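Teaching by demonstration (robotics)

Teaching by demonstration is a way of giving a robot a new task by having a person carry it out first. The person may move the robot's arm directly, steer it from a distance with a controller, or do the work with hand-held grippers shaped like the ones the robot will use. The recorded motion and camera views are then used to train a control program.

Hand-held grippers

A hand-held gripper has two fingers that open and close under the operator's hand. A camera on the tool looks out past the fingers, so the recording shows the work much as the robot's own wrist camera would. No robot has to be present - this makes the method cheap to set up in kitchens, shops and small labs. 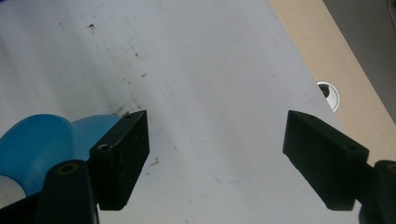

View from a hand-held gripper, with the fingers open over a white work surface and a roll of blue tape at left.

The Komow gripper, used in the Curico project at Hundville, is a tool of this type. The project's first set of recordings held 143 demonstrations of tabletop tasks. A second set, finished in February, held 151. Operators practiced each task five times before recording began.

Two-handed tasks

Many household and packing jobs need both hands. The operator holds one gripper in each hand, and the two recordings are matched by time. A camera at head height is often added, as the view from one gripper may miss what the other is doing.
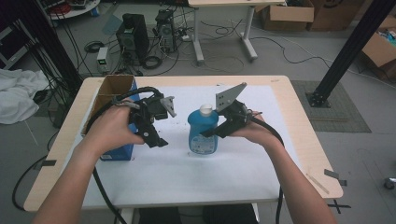 Matching the recordings is the main source of lost data in two-handed work. If one stream drops out, the demonstration is usually thrown away, even when the task itself went well. The Geagea software package, written for the same project, checks both streams at the end of each attempt and marks any gap longer than 400 milliseconds.

Remote control

In remote control, the operator moves a pair of controllers and the robot follows. The recorded motions are ones the robot can certainly make, but the work is slower and the operator has little sense of touch.

See also

Imitation learning
Motion capture
Robot gripper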